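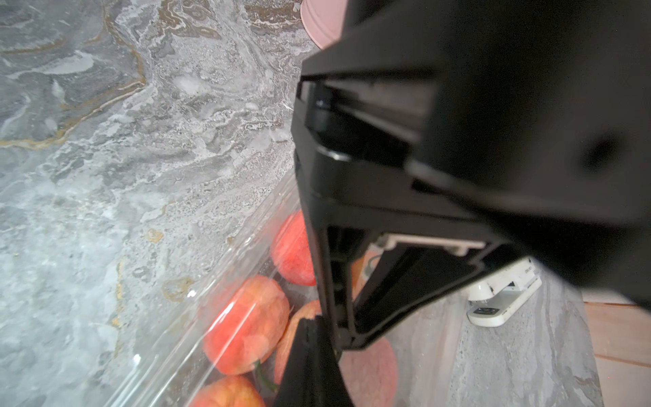

Countertop and Sink Inspection Checklist, Shared Kitchens
Trurnard Building, second floor
Inspector: Sushil Kashyap
Period: May
Ratings: OK / Monitor / Repair

Scope

This sheet covers counters, backsplashes, sinks and the outlets serving them. Appliances and range hoods are on the Clustum sheet and are not rated again in this one. Floors are inspected only where they meet the base cabinets.

1. Counter surface

1.1 Cracks, chips and open seams - Monitor
Hairline at the inside corner of the east counter. Length unchanged against the pencil marks from the last inspection. Fingernail does not catch. Re-mark at the next visit.

1.2 Stains and etching - OK
Dull ring left of the sink. Cosmetic. Tenants have been asked to stop using vinegar cleaner on the stone.

1.3 Sealer - Repair
Water drop test done in three places. Drops darkened the surface beside the sink within a few minutes; the other two places held. Reseal the full run in one pass, as spot sealing leaves visible patches. Keep the counter out of service overnight.

1.4 Overhang and support - OK
Brackets tight. One screw replaced with the same size.

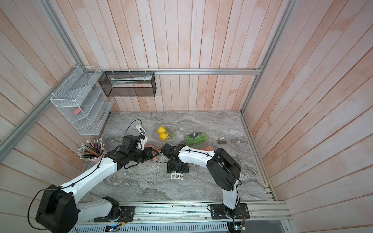 When resealing, wipe off the excess before it hazes and open both windows. The Kelemen product used last time left a film where it was allowed to stand. If film is found, rub with a little fresh sealer on a cloth and wipe dry. Do not scrape.

2. Backsplash and caulk

2.1 Joint between counter and wall - Repair
Caulk has pulled away behind the faucet. Cut out the old bead completely, dry the joint and apply new silicone. New caulk over old is not accepted.

2.2 Wall finish - OK
No swelling or soft spots found by hand pressure.

2.3 Mold or mildew - Monitor
Light spotting at the sink end only. Cleaned during the visit. Expected to stop when 2.1 is done.

3. Sink and plumbing

3.1 Drain and trap - OK
Basin filled and released. No drips at the slip nuts.

3.2 Shutoff valves - Monitor
Cold valve is stiff. It closes fully, but takes two hands. Exercise it at each visit and replace if it gets worse.

3.3 Hot water at tap - OK
Reading taken at 8 a.m., before the morning draw. Within the building limit.

3.4 Cabinet floor under sink - OK
Dry. Stored items moved out for the check and put back - tenants should leave clear access to the valves.
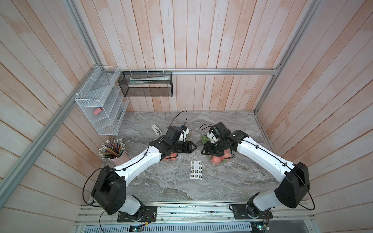

4. Electrical at the counter

4.1 GFCI outlets, test and reset - OK
All tripped and reset on the button and on the plug-in tester.

4.2 Cover plates - Repair
One cracked plate by the window. Replace.

4.3 Cords near water - Monitor
Kettle cord was lying across the sink edge on arrival. Moved. Notice posted.

5. Open items

Reseal counter (1.3): quote from Zurnham is $425, materials included. Approval limit without a second signature is $400, so the form needs both.

Recaulk (2.1): in-house. Do this after the reseal has cured.

Cover plate (4.2): in-house, from stock.

Items rated Monitor carry over to the next sheet with their numbers unchanged.

Signed: S. Kashyap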